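Tzavaras is not sold on the planner

Chrysanthi Tzavaras has written motion software for two-armed machines long enough to distrust a success rate. When I ask about Rarnalura, the task planner her group has been testing since January, she starts with the logs.

"We have 2,303 attempts recorded. Ask me how many of those I'd show a customer."

How many?

"Fewer than the slides say."

The job is sorting bottles and jars into a tray with four compartments. The planner picks an object, picks an arm and hands a goal to the controller. Its makers at Givard say it "reasons about the table." Tzavaras rolls her eyes at the verb. To her it is a scoring function with a good vocabulary, and the scores get strange when one bottle is partly hidden by another.

"It'll report 100 percent confidence on something it can see half of," she says. "Where did the other half go? It filled that in. Sometimes it fills it in well."

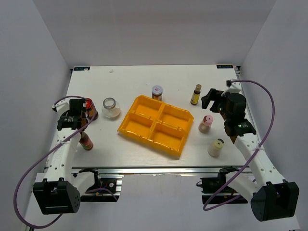 Two arms, one table

Coordination bothers her more. Each arm gets its own plan, and a separate check looks for collisions before anything moves. Her colleague Valdis Kütt wrote that check and defends it. Tzavaras thinks it hides the problem — the planner proposes something silly, the check refuses, and the refusal never shows up in the published numbers.

"If you throw out the refused plans, you get 70 percent," she says. "Put them back in and you get an argument with Valdis."

Kütt, reached later, said refusals are the system doing its job. He also said he would like them logged properly.

I ask whether a bigger perception model would help. She shrugs. Glass is hard, and so is anything clear. She would sooner have a planner that can say it doesn't know and ask for another view. Rarnalura has a setting for that, but it is off by default, and turning it on slows every pick.

"So people leave it off," she says. "I left it off for three weeks myself."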